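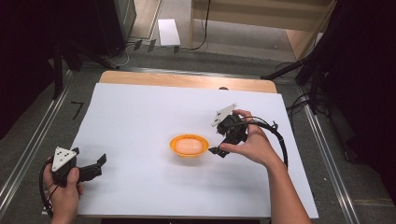
*A bar of soap in an orange-yellow dish, on a table spread with a white sheet.*

# Bridge in the North: How a Club Game Found New Players

The card room at Skarnusley opens its doors at half past six, and by seven the first boards are in play. The Skarnusley Bridge Club has met in the same building on the harbour road for most of its existence, and for much of that time its membership was settled, local and slowly shrinking. In the past four seasons that pattern has changed. The club's register now includes players from Plitby and Vornden, a junior section that meets separately, and a waiting list for the beginners' course that starts in April.

Contract bridge has long held a particular place among card games. It is played by four people in two partnerships, and in its duplicate form the same hands are passed from table to table, so that each pair is measured against others who held identical cards. A pair dealt poor hands all evening may still finish first, provided they lost less with those hands than everyone else did. Newcomers from other card games often find this the hardest idea to accept, and the one that keeps them coming back.

## A league of three towns

The present revival is generally dated to the founding of the Three Towns League, which brought the Skarnusley, Plitby and Vornden clubs into a single calendar of matches. Before the league was formed, each club ran its own evening and its own competitions, with a friendly match or two in the summer. Directors were in short supply, and it was not unusual for an evening to be cancelled when the only qualified person was away.

Jessie Buchanan, who has served as league secretary since its first season, regards the shared calendar as the decisive step. "The clubs were each trying to do everything," she said. "Plitby had good premises and too few players. We had players and an ageing set of boards. Vornden had a teacher. Once the fixtures were drawn up together, people began to travel, and they got to know one another."

The league season now consists of 14 matches, played between teams of eight. Each match is divided into two sets of boards with an interval between them, and home clubs are expected to provide refreshments. The regulations, revised last year, run to 10 pages and deal at some length with late arrivals, substitutes and the use of unfamiliar bidding conventions. Teams must lodge a completed convention card with the director before play begins. Where a pair intends to use a system that opponents in the lower division might not recognise, a written summary must be supplied as well.

That last rule was the subject of some debate. Several of the stronger pairs argued that the preparation of summaries placed an unfair burden on them, and that players should be encouraged to ask questions at the table in the usual way. The league decided otherwise. Newer players had reported that they were reluctant to interrupt an auction they did not understand, and the rule was kept after a trial season in which no formal complaint was received.

## Teaching the game

The beginners' course is the work of Alasdair Lennox, a retired surveyor who learned bridge from his parents and has taught it at Vornden for many years. His method is to delay bidding for as long as he can. Students spend the opening sessions on mini-bridge, a simplified form in which the auction is replaced by a count of high cards, and they are expected to play a great many hands before they are shown a bidding box.

"If you start with bidding, people spend a term learning a language and never have a conversation in it," Mr Lennox said. "I want them taking tricks on the first evening. They should know what a finesse feels like when it fails."

Students are asked to keep a notebook of hands that went wrong. At the start of each session one of these is dealt out again and played by the whole class. Mr Lennox does not reveal whose hand it was, although he concedes that the owner can usually be identified by the expression on his or her face.

The junior section follows the same outline at a quicker pace. Its members are drawn mainly from the two secondary schools in Plitby, and a pair from the section took part in the league's open event for the first time last season. They finished in the middle of the field, ahead of several partnerships of long standing.

## The Strazds Trophy

The principal event of the year remains the Strazds Trophy, a pairs competition open to players from any affiliated club. The trophy itself is a plain silver salver, given by a former Plitby member whose surname it carries. It was awarded irregularly in its early years and not at all for a long period when the salver was mislaid during a change of premises.

Since its return to the calendar the event has been held over two sessions on a single day. All pairs play through the afternoon, and the leading pairs then contest a final in the evening while the remainder play a consolation event. The most recent appeal for the trophy fund raised £1,185, which has been set aside for new boards, bidding boxes and a dealing machine to be shared by the three clubs.

The dealing machine is expected to make a considerable difference. At present hands for league matches are prepared by shuffling at the table, and printed records of the deals are not available afterwards. With machine-dealt boards, every player will be able to take home a sheet showing all four hands, together with the contracts that could have been made.

Miss Buchanan expects that the sheets will lengthen the evenings. Discussion of the hands already continues in the car park at Skarnusley well after the lights have been switched off, and the club has asked members to keep their voices down for the benefit of the houses opposite.

Enquiries about the April course should be made to the league secretary. No partner is required, and no previous knowledge of the game is assumed. Players who already hold a club ranking may apply to join the second division directly.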